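March, Trelleck bench, second week of the hand trial

Hands are the Fletow pair, left and right, on a short evaluation loan. Lachlan Whitelaw did the mounting, I did the rest. Loan terms say 60 hours of powered use before the quote has to be accepted or the units go back. Hour meter read 13 when I started this morning. Sunita Sisodia wants a yes or no on the pair, plus a separate opinion on the service plan, which Fletow prices by itself.

Startup was clean. Both hands homed on the first try. The left thumb faulted on the second power cycle with code 221, which the manual lists as "position reference lost." Cleared it from the panel, rehomed, no repeat. Logged it anyway. Lachlan saw the same code last week on the same thumb and didn't write it down, so this is at least the second one.

Software: still on the version that shipped. Fletow support sent a link to a newer build and I have not installed it. I want the baseline finished on one version first. If we switch halfway we'll be arguing about which numbers belong to what.

Today's job was thin and awkward objects. The sales sheet covers blocks, bottles and cups, and we already know it can do those. Our own work has a lot of flat stuff and flimsy packaging, so that's what I want to see before anybody signs. Put the folding fan out first, partly open, with the other items waiting along the back of the felt. 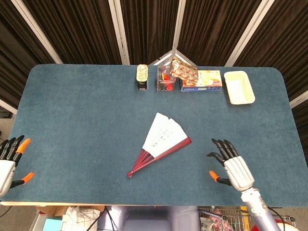
Fan setup, both hands at the near side of the table.

Fan notes. Plan is three ways in: pinch at the pivot end, pinch on the long guard stick, and right hand steadying while the left picks. The guard stick looked like the obvious one to me, but it lies nearly flat on the felt and the fingertips have to get under it. On the first tries the fingers pushed the fan along instead of lifting it. Lowered the approach height a little and got a lift. Pivot end was better, with more to hold on to. The leaf stayed undamaged through all of it. Didn't get to the two-hand version before lunch.

The orange tips grip well on the felt side of things, maybe too well. When a thumb drags on the cloth it catches and the whole motion hesitates. Ask Fletow if there's a harder tip. Cumham sells a compatible set according to their catalog, but Lachlan thinks using those would void the loan agreement. Need to read it.

Afternoon, packaging. Snack packets first. Closing force at the default setting is too much for them. They crinkle and then slip out sideways. Dropped the force to the lowest preset and the grip held on the lift but not on the turn. There is supposed to be a custom force setting between the presets, but the menu for it is grayed out on our license. Sunita should know about that, because the quote I have lists force control as included. Either the loan license is cut down or the quote is wrong.

The clear plastic box was fine from the sides. From the top it was hit or miss, and I blame my approach points as much as the hand. Carton lying flat: the right hand could span the short side, no trouble. Shallow tray: tried it by the rim only. It tips. Will redo with both hands.

Did not run the small upright container today. Did not run anything at full speed.

Cable on the right arm needs attention. The loop has enough slack for table work but I don't like how it moves when the wrist rolls all the way over. Lachlan to add a clip before the next session. The mounting kit came with clips for one side only, and I've put that on the list of complaints.

Comparison with the Gavalas grippers we had in before: those were faster to set up and never threw a fault, but they would have had no chance with the fan. The Fletow hands are slower and fussier and they can do more. Price difference is large. I'd want the thumb fault explained before I recommend paying it.

Service plan, first impression. Support answered my email the same day, in full sentences, and the person had read the log I attached. Good. The plan covers tips and calibration and does not cover tendons, and tendons are the part I'd expect to wear. Leaning no on the plan as written.

To do:

- two-hand fan pick, both directions
- tray again, two hands
- ask Fletow about 221 on the left thumb, send both dates
- ask about the grayed-out force menu
- harder fingertips, and read the loan agreement on third-party parts
- cable clip (Lachlan)
- small container, from the side and from the top

Powered down at 4:40. Hour meter photo is in the shared folder.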